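Cómo recoger y apilar los platos de una mesa pequeña

En una mesa redonda de poco diámetro los platos acaban montados unos sobre otros, y al recogerlos con prisa se desportillan los bordes. Con una vajilla corriente la tarea lleva casi 2 minutos si se sigue un orden.

Antes de empezar

Retire cubiertos, vasos y servilletas. Vacíe los restos en un solo recipiente y deje los platos en la mesa. Decida dónde irá la pila: lo más cómodo es el lado por el que va a salir hacia la cocina.

Pasos

1. Empiece por el plato que pisa a los demás. Si levanta antes uno de los de abajo, el de encima resbala.

2. Sujételo por los dos lados, a la misma altura, y súbalo recto. No lo arrastre sobre el borde del vecino.

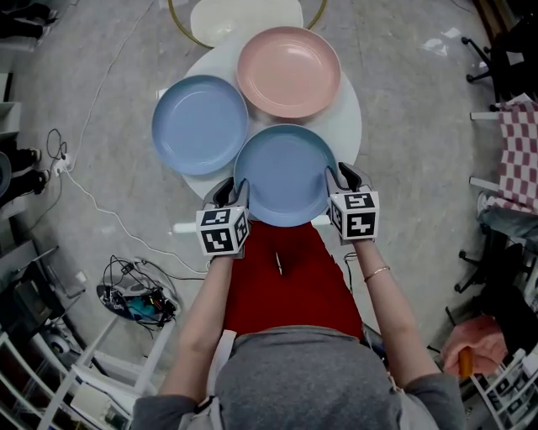

Zübeyde Ağca comenta que ella lo hace al revés: deja quieto el plato más cercano y va trayendo los otros encima, porque así no tiene que estirar los brazos con peso. También sirve, siempre que el plato cercano no esté apoyado sobre otro. Si lo está, apártelo primero y úselo después como base.

3. Coloque los demás uno a uno, centrados. Los de borde bajo encajan bien entre sí; los hondos van arriba.

4. Si la vajilla es de varios colores, agrúpelos ahora — los azules juntos, los rosas juntos — y se ahorrará hacerlo en el armario.

5. Levante la pila con las dos manos por debajo. Un plato llano de gres Lomard pesa 399 gramos, de modo que conviene no pasar de seis por viaje.

Para guardarlos sin lavavajillas, séquelos de canto y ponga una hoja de papel de cocina entre plato y plato.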